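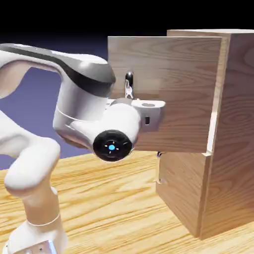

*Tall wooden cabinet on a honey-colored tabletop.*

**Spring at the Cletorley Furniture Swap**

Well, friends, the rain has finally let up, the big doors at the Strachan Street hall are propped open again, and it is time to talk about old cabinets! If you have one sitting in the garage with a sticky door and a shelf full of paint cans, please think about bringing it along to our June swap. We love a cabinet. They go home with someone new faster than anything else we put out (except rocking chairs, which never make it past the first hour).

A few of you have written to ask what shape a piece needs to be in before we will take it. The short answer is that it should stand up by itself and not have anything living in it. Scratches are fine, missing knobs are fine, and so is that one coat of avocado green that somebody's aunt put on in a hurry. We keep a coffee can of spare knobs and hinges at the front table, and you are welcome to dig through it for as long as you like.

If you want to do a little work on yours first, start with the hinges. Most doors that hang crooked only have a loose screw or two. When the hole has gotten too big to hold the screw, dip a couple of wooden toothpicks in glue, push them in, snap them off flush, and let the whole thing dry overnight before you put the screw back. For a drawer that sticks, rub a plain candle stub along the runners. My grandmother did that every fall and her kitchen drawers ran like butter, so I have never seen a reason to change.

Please don't sand anything old and painted until you know what the paint is. The hardware store in Clondport sells test kits for lead, and they keep them behind the counter, so you will have to ask.

Drop-off is at the side door, 2 to 4 in the afternoon, the day before the swap. Each household can bring up to four pieces, and if yours is too heavy for one person, do bring a friend, as the ramp is steeper than it looks. Table space costs 13 dollars, the same as last year, and swapping is free. Lemonade too, and those oatmeal bars you all keep asking me about (the recipe will be in the next issue, I promise!).

To save a table, write to us at Box 1441, Cletorley, and tell us what you're bringing.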